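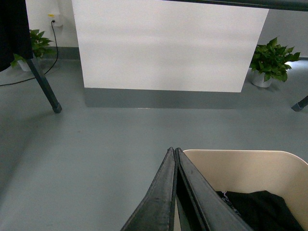
サポート検索 キーワードを入力 検索

最終更新日:2023年2月21日

件名:共同住宅ランドリー予約システム Brutaden 予約確定後に枠が解放される
対象:Mersha 棟 ランドリー室
状態:対応済み(経過観察)
担当:Zinash Mamo

■ 現象
利用者が予約を確定しても、一定時間後に同じ枠が「空き」に戻る。確定メールは正常に届いている。Asano 棟では再現しない。管理画面の予約一覧には該当レコードが残っており、消えるのは空き状況の表示側のみ。結果として二重予約が4件発生した。

■ 環境
予約サーバー:Zarkivach(両棟共用)
棟側端末:Brutaden 標準構成
登録利用者数:178

■ 切り分け
1. ブラウザのキャッシュ削除。変化なし。
2. 別アカウントで予約。再現。利用者側の設定は無関係と判断。
3. 棟側端末の再起動。直後は正常、26分後に再発。
4. 端末のネットワークを有線に変更。変化なし。
5. サーバーログを確認。Mersha 棟の端末から「仮押さえ期限切れ」の通知が繰り返し送られていた。確定済みの予約に対しても送信されている。
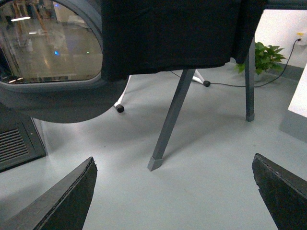 図:扉まわりと床面

■ 原因
棟側端末に残っていた未送信キューの件数が2000を超えており、古い仮押さえの期限切れ通知が遅れて送信されていた。通知には予約番号が含まれず、枠番号だけで照合されるため、同じ枠に入った新しい予約の表示が解除される。Asano 棟の端末はキューが空だった。
キューが溜まった時期は特定できていない。ログの保存期間より前と思われる。

■ 対応
・棟側端末の送信サービスを停止し、キューを退避後に消去。
・サーバー側で空き状況を予約一覧から再構築。
・期限切れ通知の照合条件に予約番号を追加。番号のない通知は破棄し、ログにのみ記録する。
・二重予約になった利用者へ個別に連絡、枠を振り替え済み。

■ 確認結果
試験用アカウントで仮押さえ、確定、取消を各枠で実施。確定済みの枠が空きに戻る動作は見られない。再起動後も同様。破棄ログには旧形式の通知が残るが、表示への影響なし。

■ 補足
退避したキューは端末内に保管している。復元しないこと。復元した場合、照合条件の変更前に戻した環境では同じ現象が起きる。
洗濯機本体の運転制御は予約システムと独立しており、本件では変更していない。

■ 残作業
キュー件数の監視項目を追加する。しきい値は未定。4月の定期更新に含める予定で、それまでは担当者が管理画面から手動で確認する。再発時は本チケットを再開し、端末を再起動する前に送信ログを取得すること。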